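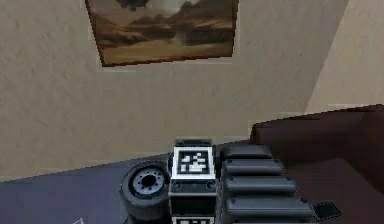
The standard advice on interior paint is to pick the color first and the finish second. I think the order is backward, and that most of the repainting done in rented offices can be traced to it. Color is a matter of taste and can be lived with. Finish decides how a wall handles light, how it takes a repair, and how soon someone files a complaint about it.

Finish is mostly a question of how much binder sits above the pigment once the coat has cured. A flat paint scatters light in all directions. A semi-gloss sends a good part of it back at one angle, and any ridge, joint or filled nail hole that crosses that angle shows as a line. The eye is very good at finding lines. It is poor at judging whether two beiges match unless they are side by side.

Wael Abdelaziz, who managed the Ostlow building for 11 years, kept a log of every wall complaint he received. When he handed it over in September, I sorted it by cause. Scuffs came first, visible patches second, and glare third. Color was last, with four entries, and three of those were from the same tenant. The building had been painted in eggshell throughout because a supplier, Brumus, had sold it as the washable option. Washable it was. It also showed every patch the maintenance crew made, and each patch led to a full wall being recoated.

Texture complicates the argument but does not overturn it. A rough wall breaks up reflected light before the paint has any say, so it can carry a slightly higher sheen without showing its faults. The off-white one shown here, with its faint grey speckle and plastered look, would absorb a filled hole well, and could hang its framed desert landscape in a new spot with little trace of the old one. The cost comes later. Texture is hard to copy with a small roller, it holds dust, and it uses more paint per coat than the coverage figure on the can suggests.
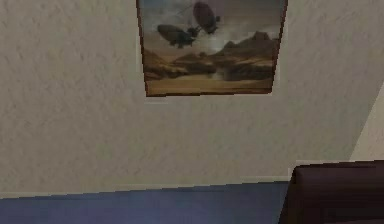 Specifications ought to reflect all this and seldom do. The last one I reviewed, for the Kabbaj annex, covered 3,153 square feet of wall. It gave a full page to color codes and one line to finish, which read "as appropriate." Mohcine Filali priced the job and asked what that meant. The answer took eight days to arrive and was "satin." He bid accordingly, and the corridor now has satin walls under a row of windows at one end — the worst light a satin wall can be given. Every seam in the board can be picked out by four in the afternoon. The off-white wall with the painting hung high on it would have been a better model for that corridor, since an even light over a mottled surface leaves very little for the eye to catch.

My preference is flat paint above shoulder height and a scrubbable matte below it, with the break placed at a door rail or a change of plane. Dasley and other trade suppliers will say that two finishes on one wall look like a mistake. In the same color, from a normal standing distance, I have not found that to be true, provided the break is straight. The labor cost is one extra line of tape. Flat paint can be touched up from the original can for several years, as long as the can is sealed and the label still gives the batch number.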